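El pliegue largo, una disciplina doméstica
El doblado longitudinal de la ropa de casa vuelve a ocupar un lugar en la formación textil
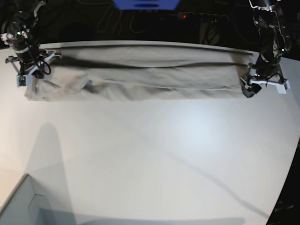 Paño gris doblado a lo largo, extendido sobre una mesa blanca.

La primera decisión al guardar una pieza grande de tela es también la que más condiciona el resultado: en qué sentido se dobla. La tradición de las lencerías de hotel y de los conventos suizos recomienda comenzar siempre a lo largo, hasta obtener una tira, y solo después reducir la longitud. El taller Gisotlow, dedicado desde hace años al cuidado de la ropa de casa, ha recuperado ese criterio en el programa que imparte cada mes de marzo.

Elfriede Pfister, responsable de la enseñanza en el taller, sostiene que la dificultad reside en los extremos. «El centro de la tela obedece; las puntas conservan la memoria de cómo se guardaron la vez anterior», señala. Un paño sujeto por sus dos lados cortos puede mostrar un borde superior casi recto y, al mismo tiempo, un borde inferior irregular, con la tela abultada en una de las puntas. La corrección, según el método de Gisotlow, se hace desde el centro hacia fuera, con la mano plana y sin tirar de las esquinas.

La mesa merece igual atención. El taller prescribe superficies lisas, despejadas y de color claro, sobre las que la línea del doblez se distingue sin esfuerzo. Los tejidos grises, de tono apagado, se reservan para las primeras lecciones: las arrugas suaves se aprecian bien en ellos y el alumno aprende a diferenciar la que conviene alisar de la que desaparecerá con el reposo.

El manual interno, editado por la casa Wukex, reúne unas 300 indicaciones sobre manteles, paños, fundas y colchas. Rahel Camenzind, encargada de la revisión de los textos, suprimió en la última edición buena parte de las referencias al planchado. A su juicio, un paño bien tendido y doblado con el hilo recto necesita mucha menos plancha de la que se le suele dedicar – una opinión que no comparten todos los profesores del taller.

La colección de consulta, custodiada en la sala Sombatkul, consta de 549 piezas, de las cuales 146 son paños de cocina. Se conservan en tiras dobladas a lo largo, separadas por papel, y se cambian de pliegue dos veces al año para que la fibra no se marque siempre en el mismo punto. Los alumnos pueden solicitarlas por la mañana, previa inscripción, y deben devolverlas con el doblez en la posición indicada en la ficha.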